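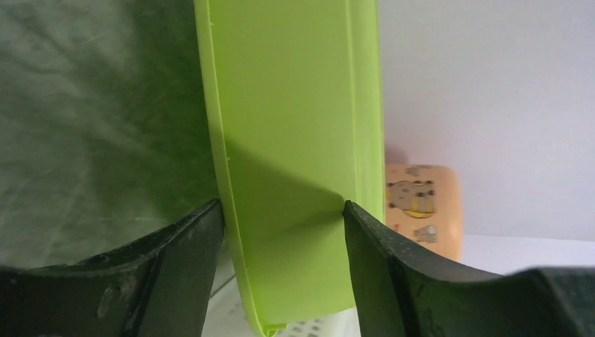

The Prurby Lantern – Collected Strips, Volume 2

Hardback, 115 pages, black and white with 14 in colour. Published by Halliday.

Vaughan Cartwright drew The Prurby Lantern for a weekly paper, and this second volume picks up with the ferry strike story and runs to the end of the Bovetti episodes. The strips are printed two to a page, in their original order.
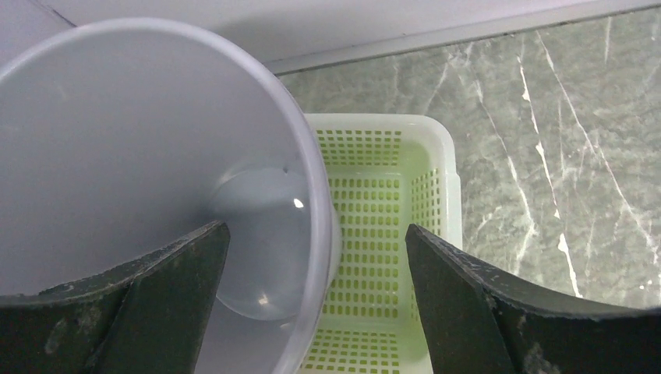 The lettering has been cleaned up where the old newsprint had blurred – the drawings are left as they were. Limited to 815 copies. Volume 1 is out of print.

Last updated: Jul 4, 2021

Comments

Zesis: Does it have the Sunday page with the lighthouse?

marrow_k: Yes, page 14. Mine came in March, corners a bit bumped but fine inside.

Zesis: Thanks, ordered.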